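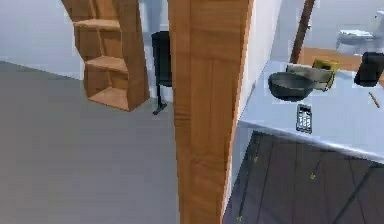 New term tomorrow, and I have spent most of the last week of the holidays on my own in the old music room at Sellenen Primary, sticking labels on tablets. I am the computing lead (it sounds grander than it is, I teach Year 4 and get one afternoon a week for the rest of it) and this is the year we finally stop using the dreadful trolley. If you've read this blog before you'll know about the trolley. So I've been thinking about storage much more than a normal person should, and what I keep coming back to is a corner bookshelf like the wooden one at the top, with three open shelves and that bottom one that's more of a shallow box. You could stand tablets on the top two and drop all the chargers in the box. Every classroom has at least one corner doing nothing except collecting PE bags, and I want mine back!

But I'm getting ahead of myself, because the shelf is the easy bit and the logins are the bit that nearly finished me off.

Back in May we decided to move the whole school over to Trasis for reading and spelling. We'd had a trial in two classes and both of them liked it, mine included. The children pick a book, read it on the tablet, do a little quiz and get a coin at the end, and they would walk over hot coals for that coin. It also reads tricky words out loud if you press on them, and for three or four of mine that made a huge difference. One boy who used to spend silent reading sharpening the same pencil got through a whole book about volcanoes and then told me about it all the way across the playground. So I was very keen, and I said in a staff meeting that I'd set up the accounts over the summer. I volunteered. There were biscuits and I got carried away.

We have 384 children on roll this September. Every one of them needs a username, a password, a class, a year group and a reading level, and the system wants all of that in a spreadsheet with the columns in exactly the right order. I thought I'd export it from the office system and have it done before lunch. Three days, it took me. The office system puts surnames first and Trasis wants them second. The office system calls Reception "R" and Trasis wants a 0. Any name with an apostrophe or an accent came through as a row of question marks, so I did all of those by hand, and I really didn't want a child opening the app on day one and finding their own name spelled wrong. (It matters to them. My own name has been spelled wrong on things for my entire life and I still mind.)

Then passwords. The default is a jumble of eight letters and numbers, fine for me, hopeless for a five-year-old who is still working out which way round a b goes. You can switch the little ones to picture passwords, where they choose an animal and then a food, and I've done that for Reception and Year 1. Years 2 and 3 have a colour and a number. From Year 4 up they get a proper password which they can change themselves, and I know perfectly well that half of them will change it to the name of a footballer and the other half will forget it by break.

I've printed the lot on cards and got them laminated, one per child, kept by the class teacher in a tin. I went back and forth on whether cards are a good idea and I still don't love having passwords written down. But I have done Monday-morning-style logins with thirty Year 3s and no cards, and I'm not doing it again for anyone.

Now the tablets. The PTA gave us 2000 pounds last year — all those cake sales and the sponsored welly walk — and with what was left in the computing budget we topped up what we already had, so we're now just over the 100 mark across the school. It sounds like loads until you share it out. The old way was to keep them all in the trolley in the corridor and book it on a sheet, and it never worked. The sheet went missing, the trolley has a wheel that only turns left, and if you were upstairs you had to carry everything up in washing-up bowls. People just stopped bothering. I looked at the booking sheets for the summer term (the ones I could find) and the same few names were on nearly every line.

So from this week each class gets its own small set, to be kept in the room and charged in the room. Not enough for one each, but enough for a group to be on them while the others do something else, and to be fair that's how most of us teach reading anyway. Bigger sets can still be pooled if you ask next door nicely.

I did get a quote for proper lockable charging cabinets from Tavares, the firm over in Trokley who did our whiteboards. Lovely cabinets, very solid, and I had to sit down when I saw the total. I'm hoping to get one for downstairs and one for upstairs, where the tablets would go overnight, and then have something cheap and open in each classroom for the daytime. Hence the shelf obsession. My own dad has offered to have a go at building one if I give him measurements, and I've measured my corner twice and got two different answers, so watch this space on that.

A few things I've promised myself for the first fortnight, written here so I can't wriggle out of them:

No reading on the tablets at all until everyone in the class has logged in and out once without help. I rushed this with last year's trial group and paid for it until Christmas.

Two children per class on tablet duty, changing every half term. Their job is to plug in and count back in. I had a queue of hands up for this in July and I hadn't even finished the sentence.

Paper books stay. A couple of parents asked me at the gate whether the reading corner was going and it absolutely isn't. They'll still bring a book home in the bag each night, and please do still sign the record, even if it's only your initials and a bit of jam.

If your child is at Sellenen and you'd like to use Trasis at home, the login card details will come home in the second week, folded inside the reading record. It works on a phone, though the quizzes are a bit squashed. You don't have to use it at home. Some families will and some won't and I've got no intention of chasing anybody.

Right, I've still got Year 6's labels to do and the printer has started making the noise. If any other computing leads have cracked the apostrophe problem, please, please leave me a comment. I'll put the kettle on and read every one.

Posted September 3, 2018 in School, Computing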